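I finally finished Altow in August, all 220 pages of it, and then sat there with the last chapter open on my lap like a goose.

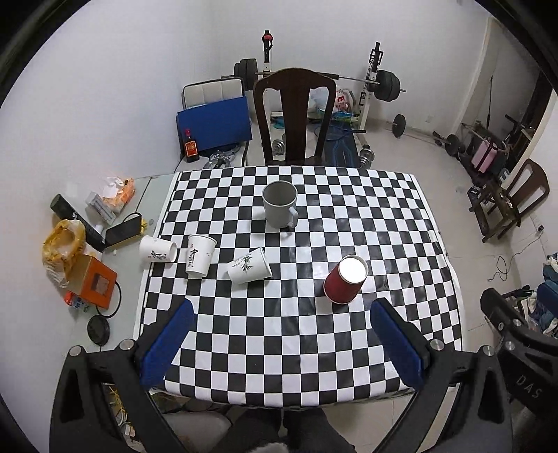
Cups on the checkered cloth.

It's Daneshvar's quietest novel, I think, and my favourite (yes, even over Skakgate!). The ferry crossing alone took me 5 evenings, because I kept going back to savour the colour of the water 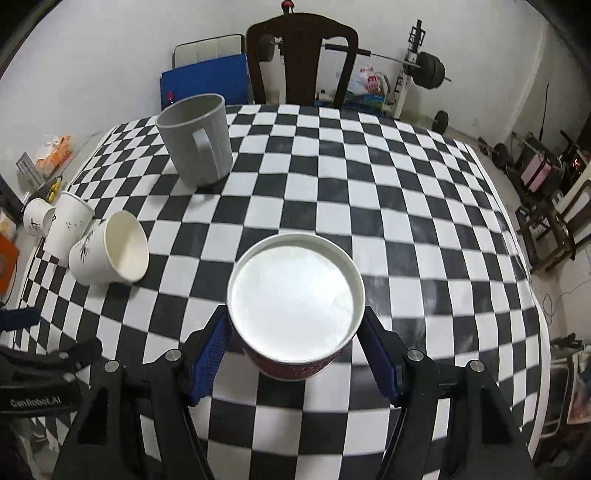 and the old pilot's grumbling about his neighbours. I've put my name down for the next one at the library, behind 7 other people.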